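Workplace Help: Staffing and Change
Topic: Automation in catering and shared kitchens

Table-clearing robot in the staff kitchen: what should change in the attendants' duties?

Posted by Grullereo
Member, 74 posts

I am responsible for facilities at an office building with a shared staff kitchen and seating area. The company intends to put a robot arm to work on table clearing from September. It is to pick up bowls and small items left on the tables and pass them to the kitchen attendants, who will continue to load the dishwasher and look after the counter.

The kitchen is used by up to 671 members of staff across the day. At present there are four attendants on two shifts. Management has confirmed in writing that no post will be removed during the first year, but the attendants have asked what their work will consist of once the arm is in service, and I have not been able to give them a full reply.

I should be grateful for advice on three points. Should the job descriptions be rewritten before the arm starts or afterwards? Who should be answerable when an item is dropped or broken? Is it reasonable to ask an attendant to watch over the arm in addition to ordinary duties?

2 replies, 2,286 views

Posted by Mwanaisha Rweyemamu
Adviser, workplace relations

The questions are best taken in the order in which the attendants will meet them.

Our own office in Avness made a similar change in its canteen two years ago. The clearing of tables had been treated as a single task. When it was studied, it proved to consist of several: deciding whether a person had finished, lifting the item, wiping beneath it, and noticing spills or damaged furniture. The arm took over the lifting. The remaining parts stayed with the staff, and for several months they appeared in no one's job description.
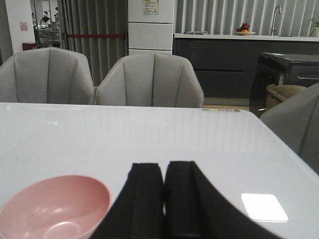
1. Describe the work as it stands. Ask each attendant to write down what is done at a table from start to finish. A pink plastic bowl and a small white pad lying on the same white tabletop may need quite different treatment, one going to be washed and the other perhaps belonging there. Attendants make such choices many times in a shift, and the written duties should record them. A glossy surface that reflects the light of the room should also be mentioned to the supplier, who can advise whether it affects the arm's work.

2. Issue interim duties before the start date. A one-page statement is sufficient, provided that it is marked as interim and carries a date for review. Final job descriptions may follow after three months of use.

3. Settle responsibility for breakages. An attendant should not be held to account for an item dropped by the arm while it is working by itself. Breakages should be entered in the ordinary incident book, with the time and the table.

4. Treat watching over the arm as work. If an attendant is expected to stop it, restart it or call for help, time must be set aside and training given. In our case this was 69 minutes per shift, and one other duty was withdrawn to make room for it.

It is further recommended that the attendants be shown how to stop the arm before any member of staff is seated near it. The seating area should remain open to them for their own breaks.

Posted by Kurian

we had one of these and the main thing was people stopped bringing their cups back because they thought the robot would do it. it didn't do cups. put a sign up

Posted by Grullereo

I am obliged to both contributors. The interim statement has been drafted and will be put to the attendants at the next shift handover. The remark concerning cups has been passed to the supplier, who has been asked to state in writing which items the arm is able to lift.

One matter remains open. An attendant on the early shift begins at 6.30 and would be alone with the arm until the second attendant arrives. I would welcome a reply from anyone who has had to arrange cover for that period.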